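Home Skills, Evening Course
Session 6: Washing up by hand and stacking the rack
Cartwright Centre, upstairs kitchen

Notes to go with the practical. Bring these back next time, because we'll be scribbling on them.

I know, I know, a whole session on washing up. When I first put this on the programme I had a few raised eyebrows, and then it filled up before the bread session did. Most of us were never taught it. We picked it up at somebody's elbow, along with all their bad habits (mine was leaving the knives in the bottom of the bowl, and I have the scar).

Before you run the tap

Scrape first, into the food bin. Then sort what you've got into piles on the left of the sink: glasses, cutlery, plates and bowls, pans. If something has egg or porridge on it, soak it in cold water while you do the rest. Hot water sets egg like glue!

Clear the draining side completely before you start. It's amazing how many of us try to balance a wet casserole on top of yesterday's mugs.

The order

Glasses go first, while the water is at its cleanest, then cutlery, then plates and bowls, and the greasy pans last of all. Change the water when the suds have gone flat. One squirt of liquid is plenty for a bowlful, and please put it in as the bowl fills, not straight on to the sponge every 10 seconds. Rinse under the tap or in a second bowl, whichever you've got room for.

We did a trial run last term with the crockery from the Girkard Room, 32 pieces in all, and the group that changed their water once halfway finished well ahead of the group that soldiered on with grey soup. I was quite pleased about that as I'd bet a packet of biscuits on it.

Stacking, which is what we're really here for

A rack works by letting air get round things and letting water run off them. So:

Plates stand up on edge in the slots, all facing the same way. Leave a slot between them if you've the space. Big ones go at the back or the far end, so you aren't reaching over them with wet sleeves.

Bowls go upside down, tipped a bit if the shape allows. A bowl with a deep ring on its foot will hold a little puddle up there when it's turned over, so give it a wipe before you put it away.

Mugs are the ones people argue over. Upside down is best. On its side a mug takes up more room and can keep a spoonful of water in the belly, though I do it myself when I'm in a hurry.

Odd shapes need a bit of thought. Square and oblong plates have a habit of leaning, and they will slide flat if the wires are too shallow. Try them with the long side down first, then the short side, and see which sits more firmly. Put these in early, before the round things have taken all the good slots. 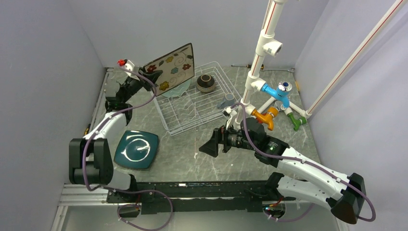
Fig. 1. Flowered oblong plate held upright over the rack, with an upturned bowl and a mug at the other end.

Look at how the wires change across a rack like that one. The wavy ones are for holding plates, and the long parallel bars suit bowls and mugs. Plenty of people own a rack for years and never sort by wire – I certainly didn't until I'd chipped a rim or two. The teal square plate on the table would be my next one in, while there's still room at the front.

Drying and putting away

Leave it to drain if you can. If you need the space, use a clean, dry tea towel and swap it once it feels damp. Dry the cutlery by hand whatever happens, or you'll get spots. Tip the drip tray out each night and give the rack itself a scrub once a week, paying attention to the places where the wires cross, as that's where the slimy stuff gathers.

To try at home

Stack your rack as you normally would and have a good look at it. Take everything out and do it again by the notes above. Does more go in, or less? Jot down which pieces were awkward and bring the list.

Next session we're on pans, including burnt ones. If you've got a horror at the back of the cupboard, bring it along in a carrier bag. Rubber gloves are in the drawer by the door, medium and large only, so bring your own if you've small hands.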